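3.2. La mesa como lugar de conversación

Los primeros trabajos sobre sobremesa familiar trataban el comedor como un simple telón de fondo: se grababa la charla, se transcribía y lo demás se perdía. Nuestro corpus, el corpus Tisora, parte de la idea contraria. Queríamos saber cómo se reparte la palabra cuando varias generaciones comparten una misma mesa, y si la forma de esa mesa deja huella en los turnos. ¡Y la deja! Es, con diferencia, el resultado que más nos ha entusiasmado de todo el estudio.

Tomamos como unidad de análisis la secuencia narrativa, es decir, el tramo que va desde el anuncio de una anécdota («¿a que no saben a quién vi?») hasta la última valoración de los oyentes. Transcribimos 1,000 secuencias siguiendo las convenciones de Zepeda, con dos añadidos propios: una marca para las intervenciones dichas con la boca llena, que son muchas y casi siempre muy breves, y otra para los solapamientos cooperativos, en los que el segundo hablante completa la frase del primero sin disputarle el turno. La codificación la hicieron dos anotadoras por separado y los desacuerdos se resolvieron escuchando de nuevo el audio.

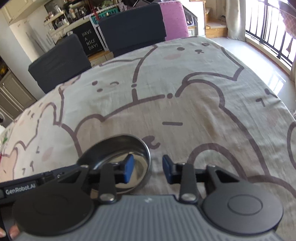
Figura 4. Mesa redonda de comedor con mantel claro de animales animados.

En las mesas rectangulares, quien ocupa la cabecera abre más relatos y, sobre todo, los cierra. En las redondas ese privilegio se diluye: el cierre suele quedar en manos de quien está enfrente del narrador, con independencia de la edad. Brisa Zepeda había sugerido algo parecido en sus notas sobre las comidas de Mellcombe, aunque allí los grupos eran pequeños y la comparación resultaba difícil. Nuestros datos apuntan en la misma dirección y añaden un matiz precioso -- los niños, que en la mesa rectangular intervienen casi siempre para pedir algo, en la redonda se atreven a corregir la historia de los adultos.

Un fragmento de la familia Pestard lo muestra bien. La abuela cuenta el viaje en tren de un febrero muy frío y afirma que perdieron las maletas en la segunda estación. La nieta menor la interrumpe: «no, abuela, fue en la primera, tú siempre dices la primera». La abuela acepta la enmienda, repite la frase con el dato cambiado y sigue adelante. Lo notable es que la niña no había nacido cuando ocurrió el viaje; lo que corrige es la versión canónica del relato, que ya considera suya.

Queda por explicar el papel del ruido de platos, que en la sección 3.3 tratamos como recurso de cierre.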